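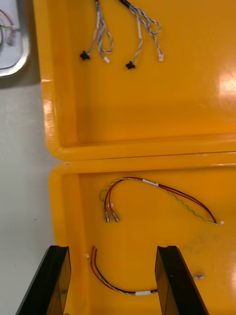
Does the schedule have to be entered again every time the Mass times change? A parish in Clanville asked this after moving its evening Mass forward for December. It does not. Edit the existing entry as described in section 8.

Section 8: Scheduling services on the Drestudero 2210

This section covers the weekly program schedule, holy day overrides, and the standby feed. It applies to parish stations that take their overnight programming from the Tunberg relay. Stations on the Boersma relay use the same steps, except step 4.

8.1 Changing a Mass time

1. Sign in as Station Manager. The Operator account can view the schedule but cannot change it.
2. Open Schedule > Weekly. The list shows up to 16 live programs.
3. Select the Mass and press Edit. Do not press Replace, which deletes the intention list stored with the entry.
4. Set the new start time. Under Relay Return, choose Tunberg – Auto.
5. Set the end time. Allow for the final hymn and any notices after Communion.
6. Press Save, then Apply. Changes that are saved but not applied are kept as a draft.

Note: If two entries overlap, the one higher in the list goes to air. The lower entry is marked in the log with code 419 and is not broadcast.

8.2 Adding a holy day override

1. Open Schedule > Overrides and press New.
2. Select the date. The weekly schedule for that date appears in gray.
3. Clear any program that will not take place, such as the weekday Rosary.
4. Add the holy day services. A vigil Mass is entered on the evening before, as a separate override.
5. Press Apply.

Overrides expire at midnight. For a midnight Mass, select Hold Past Midnight – otherwise the station returns to the relay in the middle of the service.

8.3 Standby feed

The standby feed plays when the sanctuary input is silent for longer than the time set under Input > Silence. Periods of silent prayer and Eucharistic adoration will trigger it at the default setting. Set Silence to Off for these programs only.

CAUTION: Do not leave Silence set to Off in the weekly default. A lost input will then put dead air on the station with no alarm.

CAUTION: Mute the sacristy and confessional circuits before any live program. The 2210 does not mute them at the end of a service. Check both indicators by hand.

For remote services such as funerals at the graveside, see section 9.

Last updated: 2018-11-06
Shares: 3 | Comments: 1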